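The Rekik open day was a public demonstration of robotic manipulation held by the automation firm Rekik at its Tanine site on 2020-07-26. It centered on a task box, a small panel of buttons, switches, sliders and plugs of the sort used to compare how well robot arms handle everyday controls. The firm presented it as proof that its arms were ready for light bench work. The evidence offered was thinner than that.

Background

Rekik announced the event in June, in a notice that promised "human-level handling" without saying how this would be measured. The notice listed 200 places, and the firm later gave attendance as 202. The box was supplied by Brondent, a maker of training equipment. The demonstration took place in a white-walled enclosure with even lighting, conditions that few workshops can match.

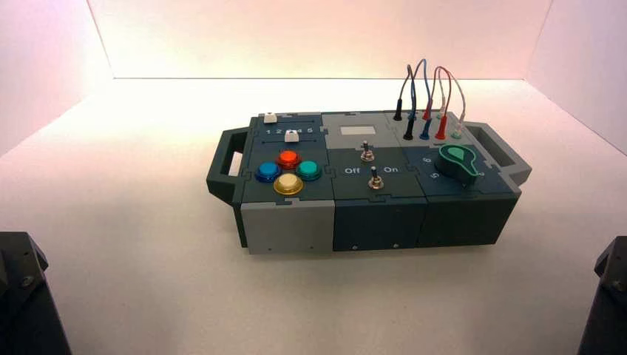
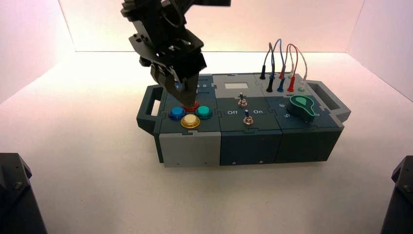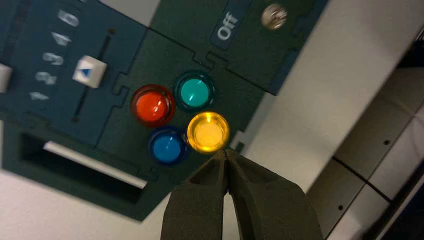
The task box in its enclosure, with robot parts in view in all three pictures.

Stojanović
Contributing editor, automation pages

Demonstration

The box carries four colored push buttons, two toggle switches marked Off and On, sliders on a numbered scale, a rotary knob and a set of plug-in cables. Pressing a button is among the easier tasks on such a panel, as the target is large and a small error in position may not matter. Turning the knob to a given number or moving a cable from one socket to another asks much more of a gripper with two fingers.

Claims and criticism

A handout gave a figure of 900 trials, with a success rate of 74 percent. It did not break the result down by task, so a visitor could not tell whether the cables had been counted on the same terms as the buttons. It also left out how long each trial was allowed to run and whether a person could step in. Rekik said a full report would follow. No date was given, and the handout remains the only source for both numbers.

See also

Robot benchmarks
Grippers
Trade demonstrations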